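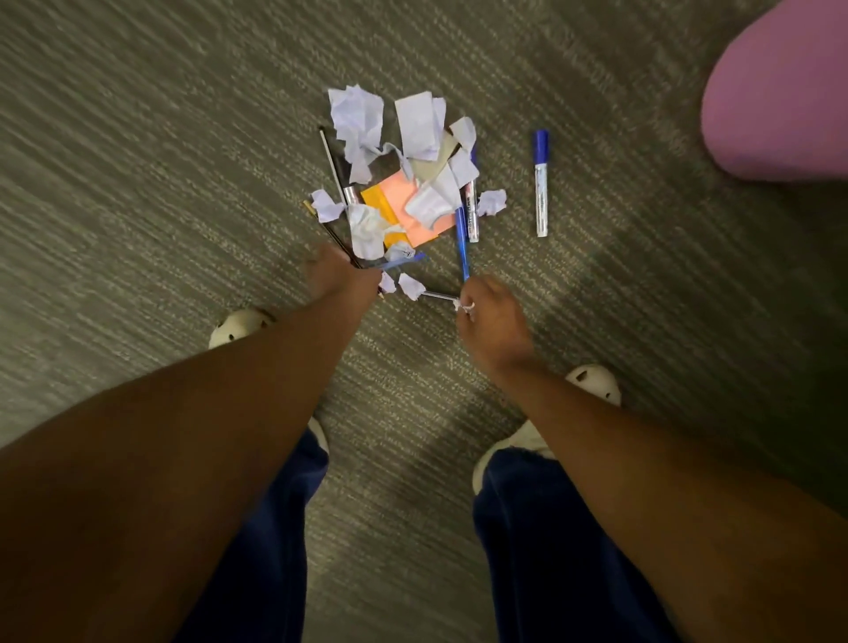 Recording Floor Cleanup Examples for the Itar Sorting Model

Step 1. Set out the items
Place paper scraps, sticky notes, pens and markers in one pile on the carpet. Collectors at the Marnell site shall change the layout before every recording.

Step 2. Record the cleanup
Start the head camera and stand still for 4 seconds. Use both hands, work at a normal pace, and keep the hands in view. Do not speak to other staff while recording.

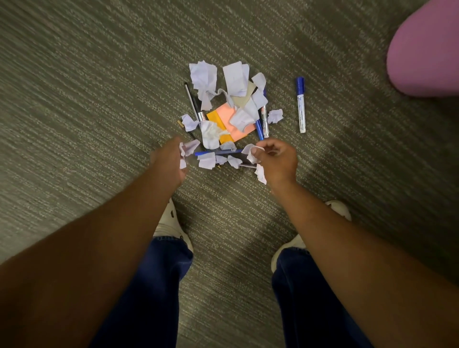
May a collector restart after dropping an item?
Continue recording and pick the item up again. Recoveries are kept in the training set and labeled as such.

Step 3. Separate paper from reusable items
Scraps go in the wastebasket. Pens, markers and sticky notes are kept. Handle sticky notes one color at a time where possible,
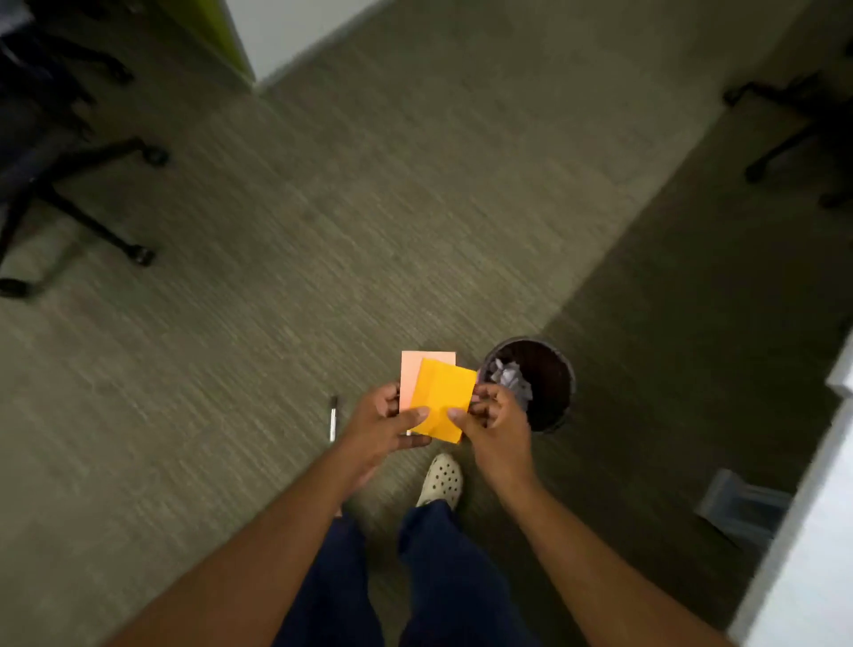 and set them on the desk before returning to the pile. Stop the camera when the floor is clear.

Step 4. Submit
Upload each recording to the Gorkow server under its session number. The target for this task is 400 accepted recordings by the end of October.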